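## Handout 4: Collecting demonstrations for the Jakab policy

Notes for the lab section, revised 2023-01-18. Read with the Trunby logging guide.

An episode runs from the first commanded motion to the operator's stop key. It holds both joint streams, both gripper states, the head camera and one task sentence. The Tiletti set has 3,000 episodes, of which 20 are held out before training and never replayed to operators.

Both arms are logged in every episode – an idle arm still produces labels. 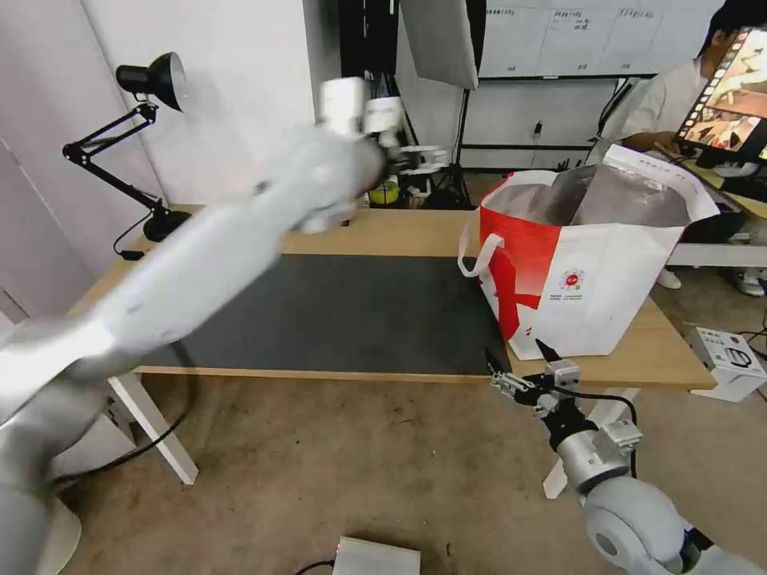
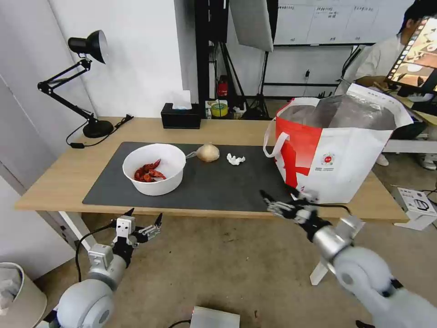
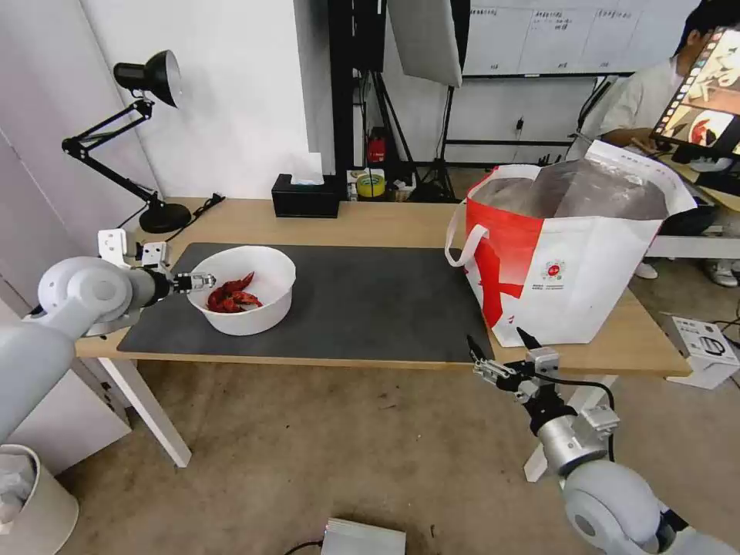 Variation in the start state has to be planned before the session. Operators left alone drift toward one comfortable layout, and the policy then learns positions in place of objects. Write the layouts on the Flernwood sheet first and work down it. Change small items and keep large ones as fixed references: the red and white bag stays at the right end of the table, while the mat can hold a bowl of crayfish with or without an onion beside it. Do not move the lamp between layouts.

Reject an episode if:

- the task sentence names an object that is absent
- the streams differ in length by more than 2 steps
- the operator restarts a grasp after pressing stop

A missed grasp followed by a clean second try is kept. Tag it `retry` and leave the pause in; trimming it breaks the time base.

**Before next section:** label one batch by hand, then compare your stop points with your partner's. Bring the disagreements as a plain text list with episode numbers.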